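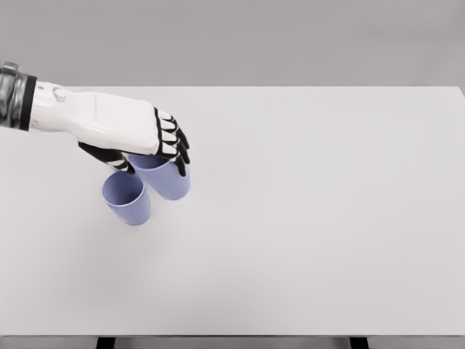
Wovstead Recipe Measures

Version notes and data card

Wovstead Recipe Measures is a small text dataset of ingredient lines copied out of old home recipe collections. Each line has been split into a quantity, a unit and an ingredient, with the original wording kept next to it. It was put together for people who work on recipe search, unit conversion or kitchen history and want lines that haven't been cleaned up by a modern publisher.

What is in it

The set covers 467 recipes. They come from handwritten cards, typed club booklets and loose sheets found inside printed cookbooks. Most are baking recipes. Soups and pickles are the next largest groups, and there are a few drinks. Recipes for soap, furniture polish and cough syrup were in the same boxes and have been left out.

Files

recipes.csv — one row per recipe, with title, source box and category
lines.csv — one row per ingredient line
units.csv — the list of units as written, with the form we mapped each one to
notes.txt — spelling decisions and open questions

Columns in lines.csv

recipe_id — matches the id in recipes.csv
line_no — position of the line on the card
raw_text — the line exactly as written, errors included
quantity — a number or simple fraction, blank if none was given
unit_raw — the unit as written
unit_std — the unit after mapping, blank if we couldn't decide
ingredient — the ingredient in lower case, singular where that makes sense
flag — one of seven codes, explained in notes.txt

How the lines were typed up

The Sitilon and Orozco boxes were typed up first, in April, and the Tultance box was added later. Each card was typed once and then read back against the original by a second person. Where the two disagreed, the line was marked with the flag "reading" and both versions went into notes.txt. Crossed-out words were not typed unless the replacement made no sense without them. Stains and torn corners are marked with a question mark in square brackets.

Fractions were the main source of mistakes. A handwritten 1/2 and 1/4 can look the same when the ink has spread, and a few cards use a slash for "or". If you are going to do anything with the quantity column, filter on the "reading" flag first.

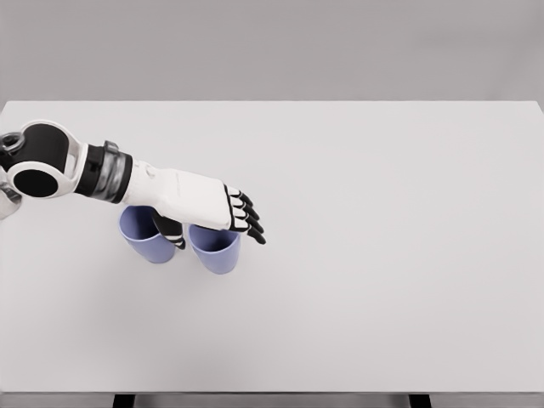 Units written as "cup" are the hardest part of the set to use. Some cards clearly mean a standard measuring cup, some say "teacup" or "coffee cup", and many only say "cup" with no other clue. A pair of cups on a bare white tabletop, like the two here, would pass for a measure in a lot of kitchens, and the writer of the card would have known which one she meant. We kept teacup and coffee cup as separate values in unit_std and did not convert either to ounces or milliliters. Plain "cup" is mapped to "cup" and carries the flag "size" if the card is from the Orozco box, where both kinds turn up on the same page.

Other units to watch

"Butter the size of an egg" and similar phrases are stored whole in unit_raw, and unit_std is blank.
"Spoon" without tea or table in front of it is also blank.
"Box" and "can" are kept as written. Package sizes have changed and we did not try to look them up.
Oven temperatures are not in this release. Over 60 cards give one, and the rest say "slow", "quick" or nothing.

Known problems

The Tultance box has 10 recipes that appear twice with small changes. Both copies are included and share a value in the pair_id column of recipes.csv. Accents were dropped in the first round of typing and have only been partly restored.

Please don't cook from this file without reading the original line. The canning and pickling recipes in particular should be treated as historical text. Many of them don't meet current food safety advice.

Changes

Thu 30 November — Tultance box added, pair_id column added, "dessertspoon" split from "tablespoon" in units.csv.

Earlier releases used a single file for recipes and lines. Scripts written for that layout will need to join on recipe_id.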